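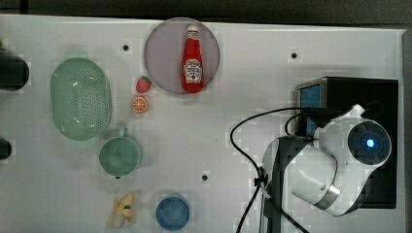 Helbridge Travel List — Messages by thread

Subject: Re: Where to stay, Plakau or Jamau? (and is the Pîrvu still any good)

Original message in this thread:

> Hi everybody,
>
> We're finally going to Plakau next June, four of us, two couples who have traveled together before and are still speaking. I've been reading hotel listings for a week and they've all run together in my head. Every single one is "near the harbor" and "ideal for both business and leisure," and I don't know who is going to Plakau on business.
>
> What we'd like is two double rooms on the same floor, breakfast included, and a place to sit outside in the evening. Air conditioning would be nice but I gather it's hit or miss. One of us has a bad knee, so lots of stairs are out. No car, we'd be using the bus.
>
> I keep coming back to the Pîrvu because people on this list used to rave about it, but the messages I found in the archive are old and I think it changed hands. The other option is staying up in Jamau, where everything seems to be half the price. Is that crazy without a car?
>
> Also, do I have to book now? It feels way too early.
>
> Thanks in advance, you've never steered me wrong yet (well, once, the ferry thing). 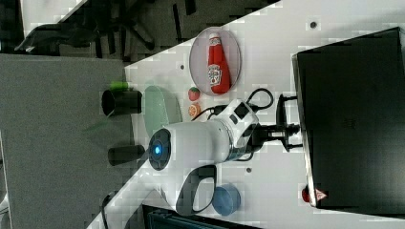

Posted by jamau_by_bus, Aug 19, 2019

Hi! I got back from Plakau in June and I've been meaning to write it up for the list anyway, so you're getting the long version. Get a coffee.

First the Pîrvu. Yes, it's still good, and yes, it changed hands. The new people kept the name and the blue shutters and the garden out back, and they redid all the bathrooms, which needed it badly if you remember the old ones with the shower hose that wandered around by itself. It has 25 rooms now. They used to have that big family suite on the top floor and they split it up, so if anybody tells you to ask for the suite, it's gone.

For your knee person: there's no elevator. The front door is up a short flight from the street, and then the ground floor rooms are all on one level with breakfast and the garden. Ask for the ground floor in your first email, in so many words, and ask them to write it back to you. We requested a low floor on the booking form and ended up on the third, and the woman at the desk was very nice about it and couldn't do a thing. The garden side is the one you want. The street side gets the delivery vans starting at dawn, and then the bakery.

We paid 900 a night for a double in local money, breakfast included, and that was the June price. July and August go up a lot. Breakfast is the same as ever, bread and white cheese and tomatoes and eggs if you ask for them, and there's a kind of plum cake on weekends that I thought about all winter after our first visit. They'll make you a pot of real coffee but you have to say so, otherwise you get the machine.

Air conditioning: every room has a unit on the wall now. Ours worked beautifully in the evening and then quit at some point every night. I never did figure out if it was on a timer or just tired. We slept with the window open and it was fine, but we were on the quiet side.

Wi-Fi was good in the garden and bad in the room. I'd call that the right way around, though my husband would disagree.

Now Jamau. It isn't crazy at all! We did three nights up there at the end of the trip and I'd do it again tomorrow, but I'd do it the same way, as a second stop and not as the base. The village is at 3000 feet so it's properly cool at night, bring a sweater, and the view down to the water is worth the ride by itself. The guesthouses are small, mostly somebody's house with a few rooms upstairs, and upstairs is the problem for you. The one we stayed in had outside steps with no railing on the top half. I asked at two others on the main street for friends who were thinking of going, and one of them does have a double on the ground floor, just the one. So two doubles on the same floor is going to be hard to find in Jamau unless you split up between houses.

The bus. There are 5 a day each way on weekdays and fewer on Sunday, and the last one up leaves Plakau before dinner. That last part is what makes it tough as a base, you'd be eating up in Jamau every night, and there are two places to eat. Both good! But two. The taxi back up after dinner cost us more than 25 dollars, and the driver wanted to settle it before we got in, so have that conversation on the curb. The bus itself is comfortable and has a low step at the middle door. Sit on the left going up if you like the view, on the right if you'd prefer not to look over the edge.

The bus stop in Plakau moved, by the way. It used to be right on the harbor by the ticket office, and it's now behind the market, next to the pharmacy. A lot of hotel websites still give their walking distance from the old one. The Pîrvu is closer to the new stop than it was to the old one, and the walk is flat, so that's a point in its favor for you.

Other places in Plakau, quickly. There's a big new hotel out past the marina with a pool and an elevator and everything, and we had a drink there one night. Very shiny, friendly bar staff, and a long hot walk from anything else. If the knee turns out to be the deciding factor I'd at least look at it — they run a shuttle into town in the morning and again late in the afternoon. I can't tell you about the rooms. Our neighbors at breakfast had moved from there to the Pîrvu halfway through their week and said the beds were great and they'd felt like they were at an airport.

There are also apartments all over the old part of town. Some look lovely, but it's all steps up there, real ones, worn in the middle, and you'd be hauling bags over cobbles. I'd skip it with your group.

Should you book now? For the Pîrvu, I would. We wrote in the fall for June and the garden rooms were already going. They don't take a deposit if you email them directly, or they didn't from us, and we could cancel up to a week ahead. The booking sites had stricter terms for the same room. Write in plain short sentences, give the dates with the month spelled out, and expect to wait several days for an answer. If you hear nothing, call in the morning their time.

If it were me I'd do five nights at the Pîrvu and then two or three in Jamau if you can get that ground floor room plus something next door, and leave one bag in Plakau. They have a locked closet behind the desk and didn't charge us for it.

Oh, and the ferry thing. That was my advice, wasn't it? Sorry! The schedule is posted at the new bus stop now, and the paper one is right and the website isn't, at least it wasn't in June.

Does anybody else have a more recent word on the Jamau guesthouses? I'd love to know if the one with the walnut tree opened again. It was closed for painting while we were there.

--
Helbridge Travel List
To reply to everyone, keep the subject line as it is. Please trim what you quote.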